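一个人做积木：从一块木头到一个地名

做木制积木的人不少，给每一块木头都写上编号的人，我只见过这一位。他的小工作室叫Flatine，在一栋旧楼的7层，没有招牌。他不愿意写名字，他说，看积木的人不需要知道是谁做的。所以在这篇文章里，我只称他为“作者”。

我们的谈话是在他的长桌旁边进行的。桌子很旧，他给我倒了茶，然后把一个盒子推过来，盒子里是最新的一套积木，叫做Zosura。

“这套我做了很长时间，”他说，“去年6月开始画图，中间停了两次。第一次是木头不好，第二次是我自己不好，我对尺寸没有信心。”

Zosura一共有304块。积木是长方形的小木条，没有上漆，颜色很浅。我问他为什么不上颜色，他想了一会儿才回答。

“颜色会告诉孩子，这是屋顶，这是墙。我不想告诉他。没有颜色的时候，一块木头今天是桥，明天是床，都可以。”

他对编号有另外一种说法。编号写在木条的端面，也就是最小的那一面。他认为，放在这里，搭好以后不会很显眼，可是收拾的时候很有用。

“家长常常问我，是不是要按照号码来搭。不是的。号码是为了回家。玩完以后，每一块回到自己的位置。如果少了一块，你知道少的是哪一块，可以写信给我，我再做一块寄给你。”

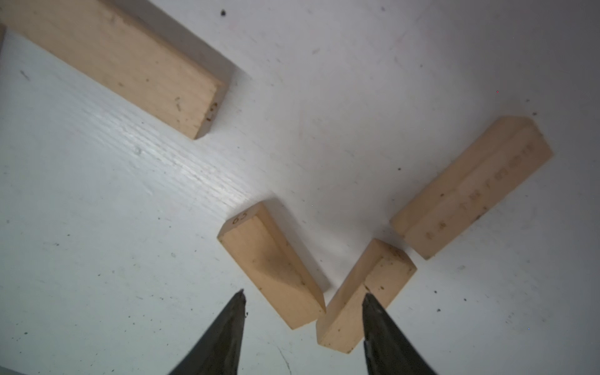
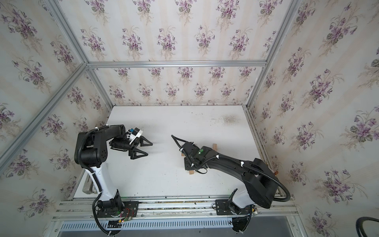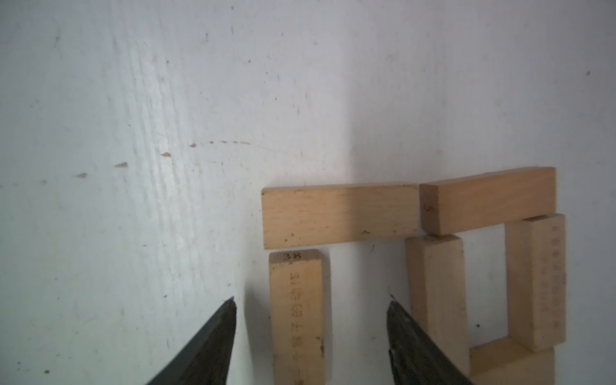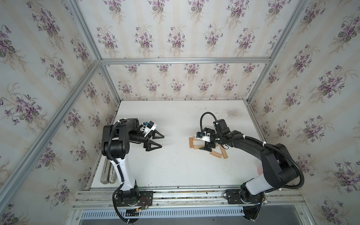
浅色的木块，白色的桌面，墙纸上是紫色的小花。

说到搭法，作者的话就多了。他最喜欢的是最简单的一种：两块立着，一块横在上面。他说很多孩子第一次成功的就是这个，大人反而不愿意做，觉得太容易。

“你试一试，把上面的那块放得有一点斜。它不掉下来，你就会想，为什么不掉？这个时候就开始学东西了。我不讲道理，木头会讲。”

我试了，第一次掉了，第二次也掉了。他没有帮我，只是喝茶。

我又问到斜面。有些玩具木条的一条长边是削斜的，这样的形状做起来比较麻烦。他告诉我，削斜面的时候，刀必须走得很慢，如果中间停一下，就会留下一道痕迹，用砂纸也很难去掉。一块做坏了，他就把它放到另外一个盒子里，当作练习写字用的木头。那个盒子已经满了。

“写字也要练习。木头的端面吸墨水，写得太慢，数字会变胖。写得太快，6就像0。我写了十几年，现在还是有写坏的。”

我问他，木头表面的小黑点要不要处理。他摇头。他觉得木头有一点黑点没有关系，脏了也没有关系，用干布擦就好，不要用水洗。有一位客人把整套积木放进水盆里泡了一个晚上，后来有5块弯了，他重新做了。客人要付钱，他没有收，但是请客人答应以后不再这样洗。

Zosura的名字没有特别的意思。他说这是他给自己画的一张地图上的地名，地图上还有一条河叫Echeverri，一座山叫Hiveck。下一套积木可能用山的名字，块数会少一些，每一块会大一些，给更小的孩子用。图纸他给我看了，可是不让我拍照，因为还要改。

价格是我最后才敢问的问题。一套700元，他说出来的时候有点不好意思，马上又解释，木料涨价了，盒子也是他自己钉的。我觉得不贵，不过我也知道，不是每个家庭都会为木条付这个钱。他知道得比我更清楚。

“有人买了塑料的，便宜，颜色也多，孩子一样高兴。我没有意见。我做我的。”

我问他自己小时候玩不玩积木。他说家里没有积木，有的是父亲做家具剩下来的边角料，大小都不一样，搭不高。他把它们排成一条路，从门口一直排到床下面。母亲扫地的时候总是很生气，可是从来没有扔过。

离开以前，我帮他把桌上的木条放回盒子。我以为很快就能放好，结果放错了一排，又全部拿出来重新放。他在旁边看着，告诉我先放长的，再放短的，数字都朝上。盖子盖上的时候没有声音，他用手按了一下四个角，然后把盒子放回架子上，送我到电梯门口。

2018年8月17日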